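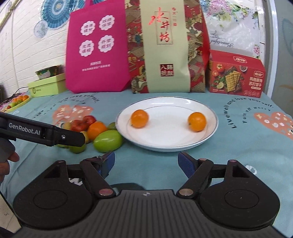
Plugins > Links and redirects

Brodari for WordPress
README, last revised 28 Jan 2018

Hello, and thank you for trying Brodari! It is a small plugin that looks after old links on a WordPress site. When you rename a page, move a post to another category or change your permalink settings, Brodari remembers the old address and sends your visitors on to the new one. It also keeps a list of addresses that people asked for and didn't find, so you can sort those out by hand over a cup of tea.

I wrote the first version in August for a recipe site with 987 posts, where Manon Friesen had been moving things between categories for years and the redirects were kept in a text file on her laptop. We got 779 of them across in one evening (the rest pointed to pages she was quite happy to see the back of), and the importer we used that night is still in the plugin, a little tidier than it was.
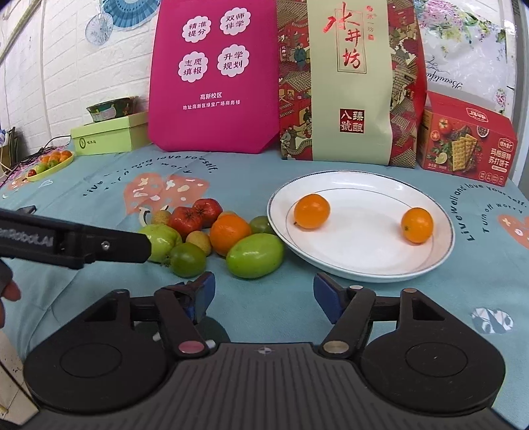
Fruit and a plate on the teal cloth.

Installing

Copy the brodari folder into wp-content/plugins, then go to the Plugins screen in your dashboard and switch it on. You will find a new entry called Old Links under Tools. Please do take a backup of your database first, as you would with any plugin that adds its own table.

If you already use another redirect plugin, export your list from there as a CSV file before you switch it off. The importer wants three columns in this order: old address, new address, type. Type can be 301 or 302, and if you leave it empty you get a 301. Addresses should start with a slash and leave out your domain name. Accented letters are fine as long as the file is saved as UTF-8, and I owe Þórarinn Þorgeirsson a big thank you for finding out the hard way that they used not to be!

Settings

Watch for changes: on by default. Turn it off while you are doing a big import or you will end up with redirects you never wanted.

Keep missing addresses for: 13 days by default. Busy sites may like a shorter time, as the list does grow.

Longest chain: 3 by default. If page A goes to B and B goes to C, Brodari will quietly point A straight at C when you press Tidy, but until then it follows this many steps and stops. 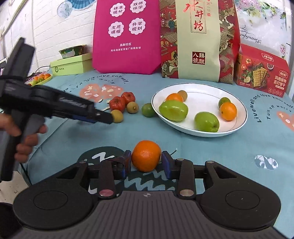 The Tidy button is worth pressing every now and then, especially after you have changed the same page name several times in a week (we all do it). It shows you what it is going to change before it changes anything, and you can untick any line you would like left alone. Loops are shown in red at the top and have to be mended by hand, one at a time, which I know is a bore.

Themes

Brodari adds nothing to the front of your site, so it should get along with any theme. I have run it with Presley and with Fimar, including the Fimar child theme that has its own 404 page.

Known problems

Multisite works only if you switch the plugin on for each site separately.

Addresses with a question mark in them are matched whole, so /shop?page=2 and /shop are two different things.
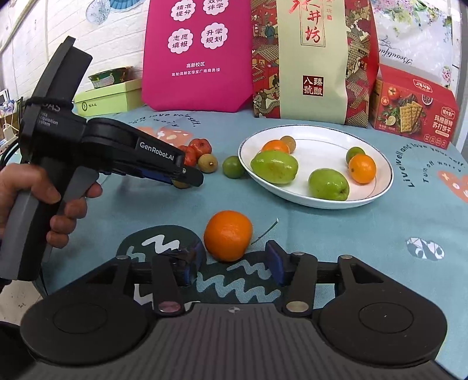 Adaeze Danladi writes that on her multisite setup the list of missing addresses stayed empty until she saved the permalink settings again on each site, and would we please put that in the README. She also asks for a way to download the list as a CSV.

The first is now done, as you see, and the second is on my list for the next release. Do keep these coming, they are a real help.

Translations

French is by Francine Bélanger and Icelandic by Þórarinn. To add your own, copy brodari.pot from the languages folder, fill it in with whichever editor you like and send me the result.

Licence

GPL version 2 or later, the same as WordPress.

Mervin Cloutier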